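Kemden Kitchen Table Gallery -- the November clear-out

Posted 29 Nov 2021

Hello again from the back half of the house! If you've been following along since May you'll know the big table has been on my list forever. It was where the mail went, and the seed packets, and the jigsaw my sister started (the Gillies one, all 842 pieces of it), and at some point we simply quit eating there and took our plates to the couch. So last weekend I put the radio on, made a large pot of coffee and got going.

I'm a slow tidier, I should say that up front. I read everything before I throw it out. There was a Namamine catalog in the second pile and I lost a good half hour to it, then found a receipt for 55 dollars' worth of picture hooks that I have no memory of buying. The hooks turned up later in the bread bin.

My friend Floor Van Leeuwen came over after lunch to help with the sorting. Floor is brutal (in a nice way) and her system is three boxes: keep, give, go. I kept sneaking things from "go" back into "keep" and she kept moving them back again. We ended up with 138 greeting cards, most of them blank, so if you have a birthday coming up you can guess what you're getting from me.

The old Dreltix label maker went to her nephew, who is thrilled with it and has apparently labeled the dog's bowl, the stairs and his dad.

Then came the part I like best, when the piles are gone and you get down to the surface and the crumbs. Pale surfaces are lovely, but they do show every last speck!
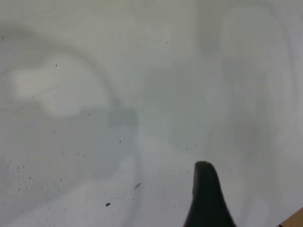 I go over it with a dry cloth first and only then a damp one with a drop of dish soap -- if you start wet, the bits just smear around and you end up chasing them into the corners. Old T-shirts work better than anything I've paid for. Floor swears by a soft paintbrush for the fine stuff and I have to admit she may be right, although I'm not telling her that until she gives me back my good scissors.

Next up is the hall closet. I've already opened the door and closed it again twice, so give me until after the holidays for that one.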